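Wrist camera picture is on its side, does it matter for the grasping project?

skurncombe_robotics
Posted in Student Projects, July

Hi all, bit of a rush because we've got the room till half four and then it's shut for the summer. Uni project, group of us, we're doing the Flolier challenge (arm has to pick up an object it hasn't seen before and put it in the right tray). We've got an arm with a fingered hand on it and a little camera down at the wrist. Software is Akolgo, the student version.

Problem is the picture from the wrist camera comes in rotated. Floor on the left, ceiling on the right. Before we go any further I need to know whether to fix it in software, or unscrew the mount and turn it, or just leave it. We've already recorded 194 tries with it like this and labelled most of them by hand, so I realy don't want to bin those.

Second thing, the hand and forearm take up a lot of the view. Is that normal? One of our group says good, the network needs to see the fingers. Another says mask it out. We've been going round in circles on it.

Grab from this afternoon, arm held up and not doing anything, rest of the room behind:

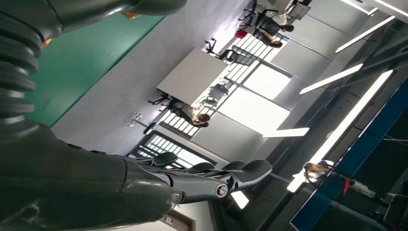

Wrist view as it comes in, no rotation applied. Hand at the bottom, windows behind the fingers.

As you can probably tell the windows are bright too. Blinds are down but the slats let plenty through, and the fingers are dark grey so against the light I worry they just go to a blob. Ceiling lights as well when the arm tips back.

Things we've tried:
- rotate setting in Akolgo. Turns the preview but the saved files look the same as before??
- lower exposure. Windows better, tray too dark to see.
- asking our supervisor, who is away

Deadline for the first round is the end of the month. Any help great, thanks.

genduren_lab

Leave the mount alone. If you unscrew it now your hand-eye calibration is gone and you'll be doing that again as well as everything else. And it won't go back exactly where it was, they never do.

Rotation. The network doesn't care which way up the room is. It's a wrist camera, the view swings about whenever the wrist turns, so "up" doesn't mean a lot anyway. What matters is that it's the SAME in every recording and the same when you run it. Your 194 are fine. Keep them.

What will hurt you is half the set one way and half the other. The rotate box in the student version is preview only, at least it was when our lot used it, so your files not changing sounds right. Untick it so nobody gets muddled. If you want it upright for people to look at in the report, turn copies, in a seperate folder. And if you do ever turn the real ones, the label coordinates have to turn too. We forgot that once. 779 frames with every grasp point in the wrong place, took us an evening to spot.

Hand in view: normal, and I'd keep the fingers. The network learns where the tips are compared to the object, that's half the job. The forearm is no use to you though. Crop it off if you can do it with one fixed crop for everything. Don't mask round individual fingers, they move, you'll be at it till Christmas.

tray_and_error

agree with most of that but would sort the light first tbh. daylight changes all day. we trained in the mornings and did our demo at 3pm and it was hopeless, kept closing on nothing. card over the window nearest the tray, or turn the whole setup so the arm isn't facing the glass when it reaches. then LOCK exposure and white balance, auto will fight you. set it with the arm over the tray, never mind what the windows look like when it's up in the air, you're not picking anything up off the ceiling

also 194 is not a lot. we had up to 3,000 by the end, tho a lot of those were the same mug

skurncombe_robotics

Thanks both, v helpful. Rotate box unticked, mount not touched. Turned the bench so the reach is away from the windows and locked the exposure over the tray. Did another 46 before we got thrown out. Fixed crop is next, someone's writing it tonight.

Does turning the bench mean the old 194 have a different background and I should worry about that? Or just mix them in?

genduren_lab

Mix them in. Different background is good for it. Just keep a few from the new position back for testing, and don't train on those.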